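Skurkley Meals and Company Program
Progress report to the Sandhu Community Fund
Reporting period: second half-year, to the end of November
Prepared by Bimla Upadhyay, Program Manager

Summary

The program delivered 3189 meals during the period against a target of 3300. The shortfall is largely confined to the first weeks, when the Skesolden route ran at reduced frequency while a second driver was recruited. Deliveries have met the weekly target since that position was filled. Spending is within the approved budget and no variation to the funding agreement is sought.

Meal delivery

Meals continue to be cooked at the Skurkley hall kitchen and sent out chilled on two routes, one covering the town and the other covering Skesolden and the farms along the river road. The rotating menu was revised in response to comments from clients, who asked for smaller portions of meat, more soup and less custard. Texture-modified meals are now prepared on request for clients referred by the community nurse.

The Skesolden route remains the more costly of the two. Travel between stops is long, and several properties have locked gates that require a telephone call before arrival. The route order was changed so that the farthest clients are visited first. This has brought the last delivery forward to before 1 pm, which was a condition of the previous funding review.

Social lunches

The shared lunch is held at the hall for clients who are able to leave home. Attendance was uneven over winter and recovered in spring once community transport resumed its normal timetable. Clients from Skesolden are still under-represented. A trial lunch at the Skesolden bowling club was well received, and the club has offered the use of its dining room at no charge for the coming year, subject to its own bookings.

Welfare checks

Drivers are asked to note any change in a client's health, mood or living conditions and to report it on return to the kitchen. Over 300 such notes were recorded. Most concerned minor matters such as missed appointments or an unreliable refrigerator. The remainder were passed to the community nurse or to family, with the client's consent. The reporting form has been shortened to a single page – drivers had told us that the earlier version was seldom finished on the road.

Staffing and training

Mohit Vashisht commenced as Kitchen Coordinator early in the period and has taken over ordering, rosters and food safety records. All kitchen staff hold current food handling certificates. Six drivers completed the refresher course in manual handling and first aid. One further driver is booked for the next intake.

Food safety and equipment

The council inspection was completed without any item requiring urgent action. The inspector recommended that the cool room seal be replaced and that delivery temperatures be logged at the last stop as well as at departure. Both recommendations have been carried out.

Routing and client records were moved to the Zitbridge system in the middle of the period. The change caused some duplicate entries, which have been corrected by hand. Reports can now be drawn by route and by dietary need, and these will be attached to future reports in place of the spreadsheets supplied in the past.

Finance

Food costs were higher than forecast, chiefly for dairy and fresh vegetables. The increase was offset by lower wages on the Skesolden route while the driver position was vacant. That saving will not recur, and the client contribution may need to be reviewed in the new financial year. Any change would be discussed with the Fund before clients are notified.

Priorities for the next period

The program will hold regular lunches at Skesolden, complete the replacement of insulated delivery bags, and settle a written agreement with the community nurse on referrals. A client survey will be distributed with meals in the autumn, with a telephone option for those who prefer it. Survey results and the audited statement will be provided with the annual report, and questions in the meantime may be directed to the Program Manager at the Skurkley hall office.
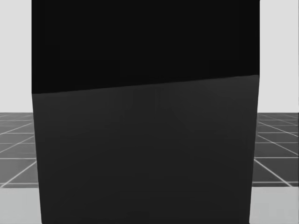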